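The **donut sleeve** is a small open-ended paper pocket, made to hold a single donut while it is being carried or eaten. It belongs to the same family as the pastry bag and the sandwich wrap, and like them it is so familiar that most people have used hundreds without giving them much thought. In the bakery trade it is also called a *donut pocket* or, in older catalogs, a *glassine*, after the smooth, shiny paper from which many of the early ones were folded.

## Form and materials

A sleeve is usually a single sheet folded once and glued along one or two sides, leaving the top open so that a good part of the donut peeks out. Most are white or brown. The paper has to put up with sugar glaze and frying fat, and for that reason it is often given a thin coating of wax or finished so tightly that grease is slow to pass through. Plain uncoated paper is cheaper and is still common at fairs and church sales, where a donut is rarely expected to last longer than the walk back to the car.

Sizes differ from maker to maker, and a shop that sells both ring donuts and the larger filled kind may well keep two on the counter. Fritters and long johns, with their awkward shapes, generally go into an ordinary bag instead.

## Printing

Shops took to printing on their sleeves early on, and it is easy to see the appeal, as a customer strolling down the street with a donut in hand is also carrying the name of the bakery. One color of ink is the usual choice – it keeps the price down, and it dries quickly on coated paper. Looping script has been a favorite for a very long time, perhaps because it calls to mind icing piped from a bag. Repeating patterns are popular too, and because the sheets are cut without much regard for where the words fall, a single sleeve will often carry only pieces of them.

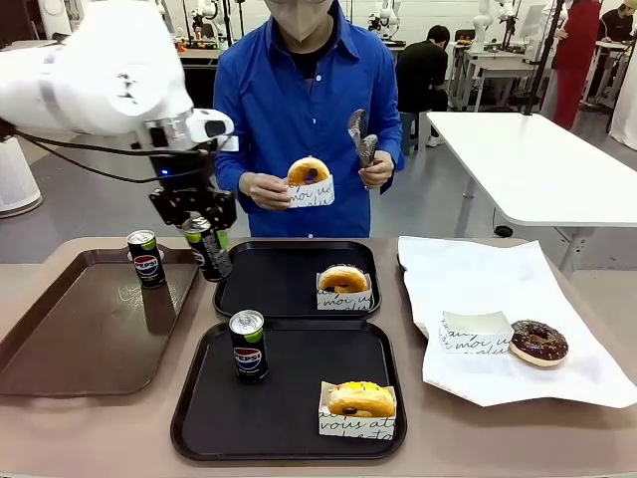 *A glazed ring donut in a white paper sleeve with black cursive lettering, held in the hand at left.*

## In the trade

Sleeves are sold flat, in bundles or by the case. The wholesaler Gillies long offered them in cases of 600, with smaller packs of 50 for cafés, and its rival Vivent made its name by supplying custom printing to shops too small to interest the bigger mills. Dougal Imrie, who ran a bakery counter for most of his working life, wrote fondly in his memoir of Thursday mornings spent opening sleeves with his thumb before the doors were unlocked, so that the line would move along nicely once the coffee crowd arrived.

## Collecting

There is a modest but devoted circle of people who collect bakery paper, sleeves included. The best-known private collection is that of Milovan Pavlović, who put together 2,603 different pieces over roughly 40 years and kept them pressed flat in albums, sorted by town. Unused examples are generally preferred, though a faint ring of sugar is forgiven in the rarer ones.

## See also

- Pastry bag
- Glassine
- Wax paper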